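The Odds-and-Ends Table, and Other March News

Dear neighbors,

The snow along Lukia Street has shrunk to gray humps at the ends of the driveways, and I have started doing what I do every March, which is opening drawers I have no business opening and then sitting down on the floor with whatever comes out. Last week it was the deep drawer under the telephone shelf. I went in looking for a tape measure and came out two hours later with a stack of takeout menus from a restaurant that closed when my youngest was in middle school, a key to something, and one of my mother's thimbles. The tape measure was in the car.

So this month's item is on small things, and I hope you'll forgive me if it rambles. Several of you wrote after the February newsletter (the one on linen closets) to say that closets were all very well, but what you really wanted help with was the stuff that doesn't have a closet. The single game piece. The plastic part that came off of something. The notebook with four pages used. The shirt that isn't dirty enough for the hamper and isn't clean enough for the hanger, and so lives on a chair, possibly forever. I read those letters with a great deal of fellow feeling, I can tell you.

My own method, if it deserves the word, came from Tekle Assefa, who lived next door to us for 20 years and kept the tidiest house I have ever been invited into. Tekle did not sort things in the drawer. He thought that was hopeless, like trying to wash a dish while it was still under the other dishes. He emptied everything onto one table, spread it out until no piece was on top of another if he could help it, and only then started to decide. I have copied him ever since, and passed it on to my daughters, one of whom does it and one of whom says she does.

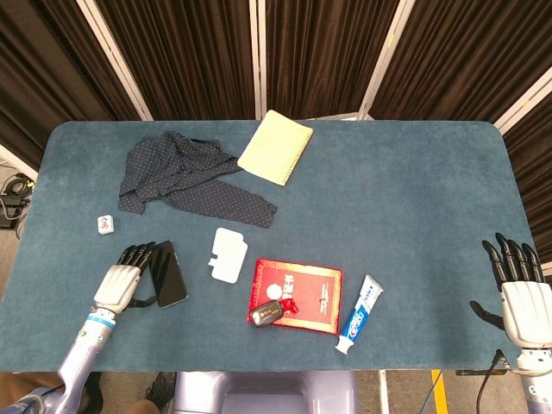
A good sorting table needs a bit of give to its surface, and I feel strongly about this. Bare wood is handsome, but small things skitter on it, and every coin and key makes a racket when you set it down. If your table is bare, an old blanket pulled tight will do nicely, or a piece of felt from the fabric store. Color matters more than you'd think, too. On a blue-gray top like this one a white mahjong tile shows up at once, and so does a little notched bit of white plastic, while a black phone takes a second look and a navy shirt with polka dots pretty much announces itself by taking up all the room. I'd stay away from busy patterns altogether. I once lost an earring for an entire afternoon on a tablecloth with cherries on it, and it was in plain sight of me and two other grown women.

Once everything is out, start with the cloth. Shirts, scarves, socks, dish towels, anything that can be folded or carried off to the wash. They're big and easy, and small things love to hide in a sleeve, so give each one a gentle shake over the table before it goes. You'll be surprised how much of the mess was fabric. If it's a shirt from the chair, this is its moment: hamper or hanger, and no going back to the chair.

Paper next. I flip through every notebook from both ends, because I'm a person who starts at the back when the front seems too important. If fewer than 8 pages are used I tear those out, keep what needs keeping, and put the rest beside the telephone for messages and grocery lists. Spiral ones are the best for this, as the pages come away without the whole book falling to pieces, though you do get those little paper crumbs everywhere. Kwesi Frimpong, who runs the Tuesday card table at the Trinel Room, takes half-used notebooks for keeping score and is delighted to have them. Just drop them in the basket by the coat hooks.

Game pieces I treat with respect. A tile, a domino, a checker, a Scrabble letter: somewhere there is a box with a gap in it, and it is a sad thing to play with a bottle cap standing in. I keep a jelly jar on the bookshelf with the games and everything stray goes in there, and before we play anything we tip the jar out and look. We've reunited a whole family of dominoes that way. If you can't match a piece at home, bring it along on Tuesday evening and ask around, since half the sets at the Trinel Room came out of our own basements in the first place.

Phones and chargers get a place of their own, and please don't put one down on the sorting table and then pile things over it. I did that in the fall and spent a good long while calling myself from the kitchen.

Then we come to the mystery plastic. Oh, the mystery plastic! Everyone has it. A clip, a bracket, a flat piece with notches that surely must belong to something, and the minute you throw it away the blinds fall down. My rule is an envelope. I write on the front where I found the piece, as exactly as I can ("behind the toaster, left side"), and I pin the envelope inside the pantry door. If it's still there when I change the clocks in the fall, out it goes. My husband believes this is how we ended up with 31 envelopes, and he isn't wrong, but two of them did turn out to be important, and one of those was a piece of the dishwasher.

Do it in short stretches. I set the kitchen timer for 40 minutes, put the radio on, and stop when it rings even if I'm in the middle of a pile. Anything undecided goes in a shoebox with the lid on and waits for another day. Zeleke's Bakery, by the way, has been saving its sturdy cookie boxes for anyone who asks at the counter, and they stack better than shoeboxes and smell much nicer.

A couple of other bits before I let you go. The seed swap will be in the Taver Lane church hall again this spring, and I'll put the date on the board once the hall confirms it. Labeled packets, please, as last year we had a good many surprises come up in the bean rows. And whoever left a green casserole dish at the potluck, it's at my house, washed, on top of the refrigerator. Knock loudly if you come for it in the afternoon, as I may be in the back with another drawer.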